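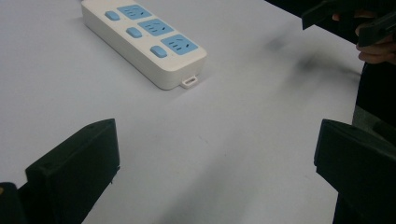

Noreen Flanagan has been renting out rooms above the old Noonan bakery for going on 33 years and she does not want to talk about the bakery. She wants to talk about electric bills.

"Everybody comes in here asking about the ovens," she says. Coffee already poured, no milk offered. "The ovens are gone. Ask me what I paid last November."

Fine. What did she pay last November?

"Seven hundred dollars. $700! For a building where half the tenants are out all day."

So she started reading the meter. Every night, 10 o'clock, flashlight, a spiral notebook from the drug store. Did that for six weeks before she told anyone. Her nephew Aidan Daly thought she'd lost it.

"I did think that," Daly says from the doorway. He's supposed to be fixing a window. "She'd call me up and read me numbers. I was trying to eat dinner."

What the notebook showed was a building that never really went to sleep. Tenants in bed, hallway lights off, and the meter still moving along at a good clip. Flanagan went door to door with a plate of shortbread and asked people what they left on.

Old cable boxes, mostly. A second fridge on the top floor with one jar of pickles in it. A dehumidifier in the basement that had been running since before Daly was in high school, he thinks, maybe longer.

"The dehumidifier was me," Flanagan says. "Put that in. I'm not going to blame the tenants for that one." 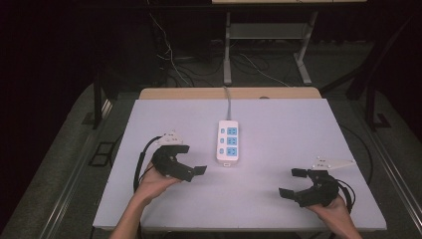
She didn't make rules. She's firm about that. People pay rent, they can run what they like. What she did was pin a page from the notebook up by the mailboxes, and every week she'd change it. Just the one number, big, in marker.

"Then they got competitive," she says. "I had Oisín from the second floor down here in his socks, wanting to know why it went up."

Oisín Hayes, reached by phone, on a break, somewhere loud: "It went up becuase she had her sister staying. I said that at the time."

The fridge went. The pickles moved in with a neighbor. By spring the bill was down 56 dollars a month, which Flanagan says is nothing to a bank and plenty to her. She put it toward the stair carpet – the old one was down to the backing by the third step.

Would she ever get one of those monitors, the kind that sends it all to your phone?

"A fella from Voltia came by with one. Nice manners. I told him I have a notebook."

The notebook is her fourth now. She lets me look through it, but not for long. Meter readings down the left, and on the right other stuff, whatever was going on – snow, sister here, Aidan broke window. Daly says he did not break the window, it was cracked allready.

"It was not," says Flanagan, and gets up to rinse the cups.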